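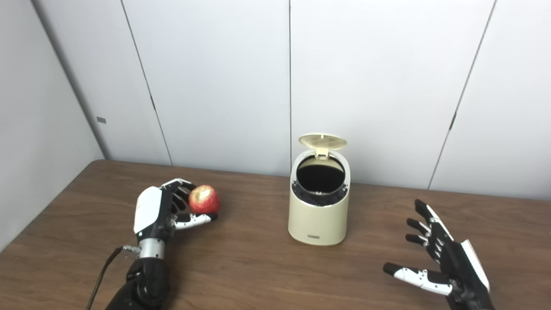
Serviceroboter im Haushalt und in der Werkstatt
Handout zur vierten Sitzung: Wegräumen, Wegwerfen, Weglegen

Ausgangsfrage: Kann die Maschine schon den Haushalt? Kurze Antwort: Sie kann Teile davon, an einem Tisch, bei gutem Licht. Ihre Wohnung ist damit vermutlich nicht gemeint.

1. Was »Apfel in den Eimer« verlangt
Für Menschen ist das ein Handgriff, in der Steuerung zerfällt er in 4 Phasen: Erkennen, Greifen, Transportieren, Loslassen. Das Loslassen wird regelmäßig unterschätzt. Ein Müllbeutel, der über den Rand geschlagen ist, hat keine feste Geometrie – er knittert, wie er will, und steht in keinem CAD-Modell. Ein offener Deckel macht die Sache erheblich leichter. Wer ihn öffnet, ist eine eigene Aufgabe und kommt in Sitzung 6.

2. Daten
Der Übungsdatensatz Sonero enthält 3.929 Episoden, davon über 2.000 mit Obst. Zur Frage, ob das Obst überhaupt weggeworfen gehört, enthält er nichts. Diese Entscheidung bleibt vorerst beim Menschen, der sie bekanntlich gern vertagt.

3. Werkstatt
Bei Volham sortiert eine Zelle Ausschussteile in Behälter. Immer dieselben Teile, immer derselbe Behälter, niemand stellt eine Kaffeetasse dazwischen. Deshalb läuft sie. Zwei Hände mit je fünf Fingern braucht man dafür übrigens nicht, ein Sauger genügt.

4. Zur Übung
Simulieren Sie in Bostska 50 Durchläufe mit variierter Eimerposition. Notieren Sie Fehlgriffe und Fehlwürfe getrennt. Was macht in Ihrer Lösung die freie Hand? »Sie wartet« ist zulässig, muss aber begründet werden.

Abgabe bis Ende November über das Kursportal, als PDF.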